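Saturday, January 25, 2025

Back on the battery task this morning, with coffee and a fresh build of the sim. I want the 9 V gripped by its long sides, label and all, before I let anything else into the set.
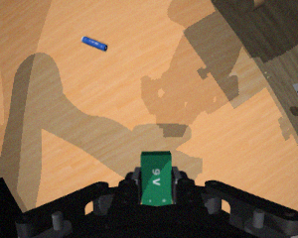
Posted by Romain Maillard, Feltance notebook

So, the shadows! I turned the light randomizer way up last night and I love it, the tabletop gets these overlapping blotches and the wood looks different every run. Target for this batch is 600 demos, 20 per light setup. Merkadholm has 2,433 from the old drawer task, but those all have plain lighting and I don't want to mix them in yet.

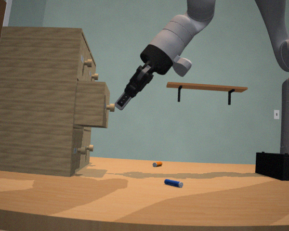 Drawer episodes start from a random pull distance now (middle drawer only, the others stay shut). Planar still plans a bit too close to the knob for my taste – bumped the clearance, need to rerun and see.

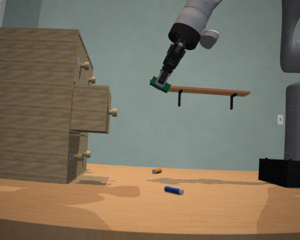

I also want more variety in how the 9 V is tilted when it's up in the air, my teleop habits are way too regular. To do: ask Bouvier for the new shelf mesh, cap episodes at 200 steps, rename the June folder.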